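Storing two-piece gift boxes without ruining the corners

Asked by Xiomara Whitfield, July 2019

I sell candles at a market and pack them in black rigid boxes, the kind with a separate lid. I bought 500 of them in June and they came assembled, so they take up a whole closet. They don't fold flat. I tried putting smaller boxes inside bigger ones, but the corners get scuffed and the black shows every mark. I also get white lint on them from tissue paper.

Is there a decent way to store these, and how do I get the lint and fingerprints off before they go to a customer? I have one long table to work on and shelves that are 5 feet high.

Mpho Du Plessis

Store the bottoms and the lids separately. If the sides have any slant to them, the bottoms will stack partway into each other, and you can put a sheet of plain newsprint between each one. Don't push them down. If the sides are straight they won't nest at all and you should stand them on their short ends in a carton, open side facing the same way, snug but not tight.

For packing, clear the table and work from one end. I keep the open boxes on the right and the tissues on the left, and wipe each one before anything goes in it. A white table helps because you can see the black dust that comes off cheap boxes.

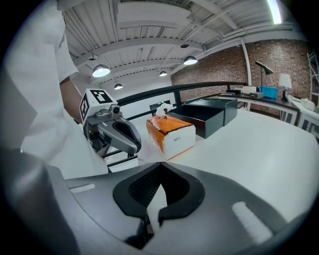 Rosalind Iwasaki disagrees about the tissues. Facial tissue sheds, and on matte black it leaves more lint than you started with. Use a dry microfiber cloth for fingerprints and a lint roller for the rest. If there is a greasy mark, dampen one corner of the cloth, wring it out hard, and dab. Rubbing makes a shiny spot that won't come out. Try it on the underside first.

She is right about the storage though. We did the same thing with lids at the Cadlow shop and lost very few of them. Label the cartons on the end, not the top, or you will be pulling down every one to find the size you want.

Marcus Lyons

Just buy the folding kind next time. The magnetic ones ship flat and you can get 239 in the space of one of your cartons.

Xiomara Whitfield

Thanks. The sides do slant a little, so I'll try stacking with newsprint. I can't switch boxes until these are used up. Marcus, do the folding ones hold up with a heavy candle in them?

Marcus Lyons

No idea, I only use them for scarves.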